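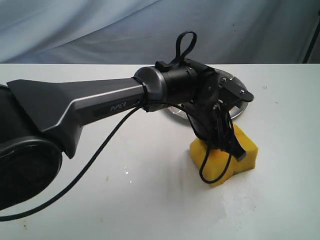 The wiping cell at Siltusura is one small arm on a white table, a sponge, a metal plate and a good deal of water, and people keep telling me it must run itself by now. It doesn't. I look after it, and most of what I know came from not believing the first explanation I was given. Take the black cable at the gripper, the one hanging in a loop against the front of the sponge. I had it in writing that a loop like that was harmless. Maybe it is on a dry bench. There are droplets on the table under the arm in an ordinary working session, so I'd like more than somebody's word for it. The answers on this page cover the questions I get most. Where I'm guessing, I say so.

Efa Probert, last changed 10th August

Is the cell really low maintenance?

Depends who is counting the hours. The arm itself takes very little of my time. The things around the arm take plenty: cables, sponges, the tabletop, the cloth behind it, the position of the plate. If you were sold on low maintenance, ask whether the person meant the arm or the whole table. I've asked that a few times and had some long pauses.

How often should the gripper screws be checked?

We check every 100 cycles. One cycle for us is pick up, wipe, put down. The figure is ours and comes from our notes, so don't quote it as a rule for anyone else's machine. I started at 300, which was the number Patov put in the handover sheet, and at cycle 134 I found a finger I could move with my thumb. The reply I got was that a little movement is normal. It may be, but it wasn't there when we started.

Do it with the arm powered down and supported. Put a paint mark across each screw head and onto the plate next to it. If the mark has split, the screw has turned, and you don't need to argue with anyone about how it feels. Retighten by hand with the right key. Please don't use a power driver on screws that small.

Can I use thread locker?

I do, the weak kind, on the finger screws only. I was told it would make the fingers a pain to remove later. I've had them off several times with a normal key and no drama. I would keep it away from anything plastic and away from the joints.

Where should the spare cable go?

Up and back along the arm, with enough slack that the wrist can turn all the way both ways without pulling. That part is easy to say. In practice every tie point that looks fine in one pose is too tight in another, and if you solve that by leaving more slack, the slack ends up hanging in front of the gripper.

What I do:

Move the arm by hand through its far poses first, unpowered, with one person holding it.
Mark the cable with tape where it is tightest.
Tie behind that mark, using hook-and-loop straps. Zip ties bite into the jacket and people overtighten them.
Run ten slow cycles with a dry sponge and watch only the cable. Watching the sponge is more fun, I know.

If you still have a low loop after that, shorten it at the wrist end before you do anything to the base end. Allidura sells a sleeve that is meant to take care of all this. I tried one. It made the loop stiffer and it still hung in the same place, so now I had a stiff loop. It's in a drawer.

Does a wet cable matter?

The honest state of things is that I don't know how much water ours can take, and neither did anyone I asked. So I treat it as none. Wipe the cable down with a dry cloth at the end of each session, connector first, and look for any spot where the jacket has gone shiny or flat. A flat spot gets the cable replaced. People will tell you tape is fine. Tape holds water against the exact place you are worried about.

How wet should the sponge be?

Damp enough to leave a film and no wetter. We soak it, squeeze it until it stops running, then squeeze it once more over the bucket. If you see beads on the table well away from the plate, somebody skipped the second squeeze.

There was a plan to dose the water with a pump so that this wouldn't depend on whoever is on shift. I'm not against it. I would just point out that a pump is another thing with a hose, and the hose has to go somewhere, and we haven't finished with the cable yet.

The arm keeps dropping or twisting the sponge. Is the gripper weak?

Probably not, and I'd be slow to turn up the force. Check these first, in this order. Is the sponge new? A fresh one is springy and pushes back, an old one folds. Is it being picked up near the middle? A grip off to one end will let the other end swing as soon as it meets the plate. Is the approach height right? Too low and the fingers drive the sponge into the surface and tilt it before the wipe has even begun. 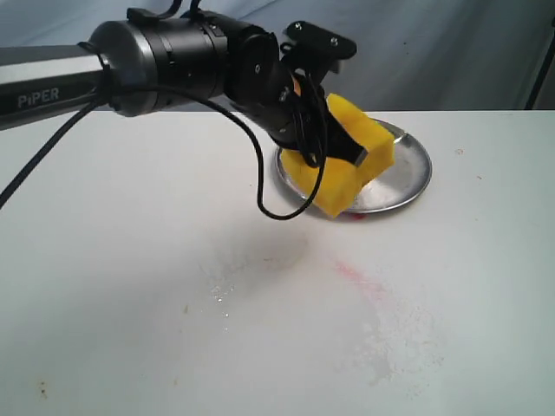

Only when all of those are ruled out do I touch the grip setting, and then by one small step at a time with the old value written down. Mathias, our recording software, has a "sponge" preset. I have never found out what sponge it was made for. It squeezed ours nearly in half, and a squeezed sponge gives up its water all at once, which brings you back to the question before this one.

How long does a sponge last?

The box said 1000 wipes. I assume that was a person doing the wiping, or a brochure. We change ours at every screw check, partly for the state of the foam and partly so that both jobs get done together and I only have to remember one number. Throw the old one away. Don't keep it as a spare, it will find its way back onto the table.

What do you clean the tabletop with?

Warm water and a drop of dish soap, then a dry cloth. White tables show everything: scuffs, powdery streaks, small brown specks you could swear weren't there last week. Some of ours no longer come off, and I've stopped trying. What matters is that nothing raised is left where the plate sits, so run a fingertip over that area.

We use red coloring for some of the wiping runs. It smears, and it smears further if you go at it with a wet cloth. Blot it first. I was promised a coloring that wipes away clean. I'm still waiting to meet it.

The plate slides when the sponge presses on it. What helps?

A thin ring of rubber mat under it helps for a while, until it gets soapy. Drying the underside of the plate helps more. Screwing it down would fix the problem completely and also make the job pointless for us, as the plate has to be picked up and put back in other runs. If yours never moves, screw it down and ignore me.

Do I need to recalibrate after every session?

Patov says yes. I ran without it for long enough to think that no is a reasonable answer, provided you have a check point. Ours is a pencil cross on the table. At the start of a session the closed fingertips go to the cross, and if they land on it, we work. If they don't, look for a loose base clamp before you recalibrate. Recalibrating over a loose clamp gives you a very tidy set of wrong numbers, and it took me most of a morning to work out that I had done that.

Will you be fitting a cover over the wrist?

It's down for September. I've seen two versions. One traps water at the bottom, and the other has to come off for every screw check. I have asked for a third.

Something came loose and it isn't on this page. What now?

Stop the arm, hold it, power it down, and take a phone picture before you tighten anything. Then send me the picture along with the cycle count. "It was fine yesterday" I can't do much with.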